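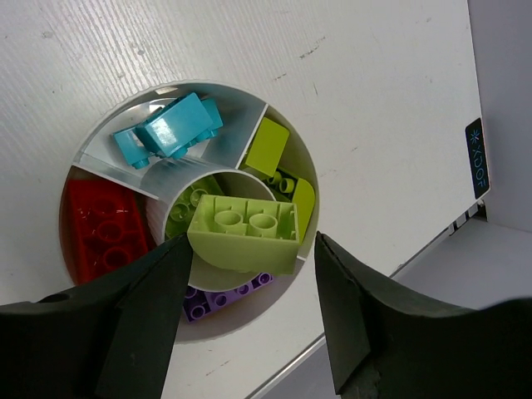

Teal brick in a divided white container

Call for participants: what we pay at the till, and why

Do you buy your own shampoo? Do you take children for haircuts, or drop shirts and blouses at the dry cleaner's on the way to work? Then we would very much like to hear from you, whoever you are and whatever you happen to think about all this.

Gevance is putting together a panel of 69 people to look at prices that differ according to whether a thing is sold to women or to men. You may have heard it called the pink tax, although it isn't a tax at all, and some of the people we have talked to dislike the name (others are rather fond of it). We mean razors, deodorants, haircuts, alterations, dry cleaning and anything else you think belongs on the list. Several places are weighing up rules on this, and we would like the everyday shopper to be heard before the wording is settled – it is very hard to mend afterwards.

What we will ask of you

Over seven weeks, starting in May, you will keep a simple diary of the things you buy for yourself and for the people you live with. A photograph of the receipt will do nicely if you are not one for writing things down. You don't have to buy anything special and we won't mind what you spend. If you pay in cash at the market and never see a receipt, make a note of the price when you get home and carry on.

There will also be two group conversations in the ground-floor room at Charbonneau, with tea and something to eat. Our colleagues at Irkari will lead these, and they are patient and friendly and quite used to people disagreeing with one another. Evening and daytime groups are both on offer, and the room has step-free access.

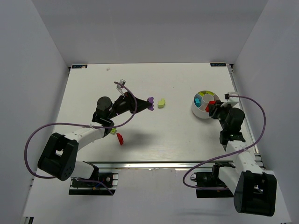

Isn't this just a matter of picking up the cheaper razor, one reader wrote to us when we first mentioned the panel, and do we truly need a law to tell grown people which shelf to look at? It is a very fair thing to ask, and we hope people who feel the same will apply, as well as those who have been cross about the price of a short haircut for years. We haven't made up our minds, and a panel that all agreed from the start would be no use to us or to anybody reading the report.

Who can take part

You need to be 19 or over and to do at least some of the shopping in your home. We warmly welcome trans and non-binary people, who often have a good deal to say about being charged by a label on a door or a price list. Hairdressers, barbers, launderers and shop staff are welcome too, and may write about prices from either side of the counter. You do not need to know anything about the law.

What you will get

We pay £5 for each week of the diary and a separate sum for each group conversation, along with your bus or train fare. Payment comes from Binidance, who look after the money side for us, and you can have it by bank transfer or as a voucher. Should you need to stop part of the way through, you keep whatever you have earned up to then. Nothing you tell us will be printed with your name beside it, and shops will not be named either.

How to apply

Send us a short note, in your own words, saying a little about who does the shopping in your home and whether daytime or evening suits you better. Please also tell us if you would like large print, a hearing loop or help with childcare – we can usually sort these out given a bit of warning. Notes should reach us by 28 Feb 2022. Everyone who writes will get an answer, and if the panel is full we will ask whether you'd like to go on the waiting list.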